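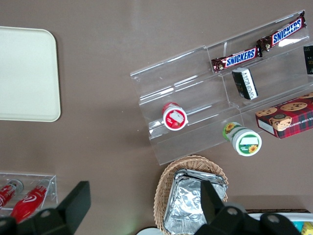 Selling snacks at the office for a small charity drive: how do I price things and keep it from going stale?

Posted May 11, 2024 by Dumitrescu
Print this page | E-mail this to a friend

Hello all, I've been reading this site for ages and finally have something to ask. I work in a smallish office in Vurnarden, and a while back I offered to run a snack table in our break room, with whatever is left over after costs going to the animal shelter in Piltard. I thought it would be a matter of buying candy bars and putting out a jar. Well! Three months in, I've spent a good deal of my own money, the chips go out of date before anybody wants them, and the chocolate vanishes the minute I put it down (which would be lovely, except the jar doesn't always fill up to match). I've been charging whatever the store charged me, plus a dime. Is that silly? And how do the rest of you decide how much to buy? I'd love to hand the shelter something decent in December and so far it would barely cover a bag of kibble.

Skamstead
I ran one of these for years at my old job, so pull up a chair. First, a dime is too little. You've got your gas, the odd melted bar, the bag somebody sat on, and the folks who mean to pay tomorrow and forget. I used to take the cost of one item out of the multipack, double it, and round to the nearest quarter. People like quarters. They'll drop in a dollar and wave off the change if they know it's for a good cause, but they get fussy about eighty-five cents, and I can't say I blame them.

Second, buy less. I know the big warehouse boxes look like a bargain, but a bargain you throw out is just trash you paid for. I kept a little spiral notebook in the drawer and wrote down what I put out on Monday and what was left when I went home at the end of the week. After a month you'll see it plain as day. In our office it was chocolate and peanuts all winter, then nothing but pretzels and cold drinks once it got hot. Put the older packages in front when you restock, and anything within 2 weeks of its date goes out at half price in a bowl by the coffee.

As for the jar, please don't put up a scolding sign. I did that once and felt awful. What helped was taping up a picture of one of the shelter dogs with the running total next to it. We made 241 dollars that first year, and I was so proud you'd have thought I'd won the lottery. Good luck to you, and give the dogs a scratch from me!

vurnarden_mom
get a lock box. also sodas from the grocery store when they're on sale, never the gas station

Piltard Pete
Nice idea, and I agree with most of what Skamstead wrote, though doubling seems steep for drinks. Ours go for fifty cents over cost and they still move. One thing I'd add is to ask whoever runs your building before you go much further. Some places have a contract with a vending company and they can get sour about it. We had to move our table down the hall on account of that. And do hang on to your store receipts, even the little ones. An envelope in the drawer is plenty. When you pay yourself back you'll be glad to have it all in one place, and if anybody asks where the money went you can just hand it over.

Contact us | Copyright 2000-2024 | Back to top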